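Subject: Re: [cirillo-users] Unstaking from Cament before the February change

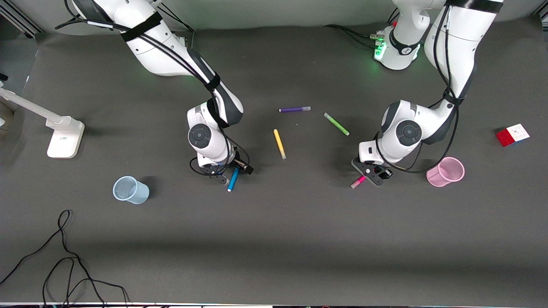 Markers and mesh cups on the dark table

Hi Othmane, hi everyone,

Thanks for writing this up so clearly. I went through the same thing with my own Cament stake a little while ago and made most of the mistakes there are to make, so let me answer between your lines and maybe save somebody an evening.

Othmane Bennani wrote:
> I have 1,000 coins locked with a validator called Utness, and I'd like
> to move them over to a different one before the fee change in February.
> The Cirillo wallet shows an "Unlock" button and a "Redelegate" button
> and I can't find a page that tells me how they differ. Do I lose
> rewards either way?

They are quite different, and I wish the labels were better. Unlock takes your coins out of staking altogether. They go into a waiting period, they earn nothing during that time, and at the end of it they land back in your wallet as ordinary spendable coins. Redelegate moves the stake straight from one validator to another and you keep earning the whole way through. For what you describe you want Redelegate.

There is one catch, and it bit me. Once you have redelegated, those same coins can't be redelegated again until the waiting period has passed. I picked my new validator in a hurry late in the evening, saw the next morning that it had been offline for long stretches, and had to sit there with it until the clock ran down. So please look at the uptime page first! The wallet shows it if you tap the validator's name, but it's folded away under "More."

> I also have 555 coins' worth of rewards sitting unclaimed. Should I
> claim those first?

I would, yes. When you redelegate, Cirillo claims the pending rewards for you as part of the same transaction, and that is supposed to be harmless, but my records came out very muddled at tax time because the claim and the move shared one transaction ID. If you claim first you get a separate line in your history. It costs you a second network fee, and on Cament that's so small I don't think you'll mind.

Do keep a few loose coins in the wallet for fees, by the way. I once staked every last bit I had and then couldn't do anything at all, not even unlock, until my cousin kindly sent me 2 coins. She still brings it up.

> Last thing: someone told me Ranance pays a better rate and there is no
> waiting period. Is that the same kind of staking?

Not quite. Ranance is an exchange, so you would be handing the coins over to them and they do the staking in their own name. The quick exit comes out of a pool they keep on hand, and if lots of people want out on the same afternoon it can slow down or stop. I know two people on this list who use it and are perfectly content. I like holding my own keys and I sleep better for it, but that is a matter of temperament as much as anything. If you do try it, maybe start with a small part and take it back out again once, just to see how that goes.

As for choosing the new validator, I look at the commission, then at how long it has been running, and then I try to avoid the 5 biggest ones, so the network doesn't lean on the same few machines. A validator that charges no commission at all makes me a bit wary. They have servers to pay for like everybody else, and the "free" one I used raised its rate to almost the maximum with hardly any notice.

One small thing about the desktop wallet: after you press Redelegate, the balance can show zero for a few minutes. Don't panic and don't press it again. Close the wallet, make some tea, open it again and let it sync.

If you get stuck, send the exact wording of the error to the list and I'll have a look after supper. And please never post your recovery phrase, here or to me privately, however nicely anyone asks for it.

All the best, and good luck with the move,
Meenakshi Malhotra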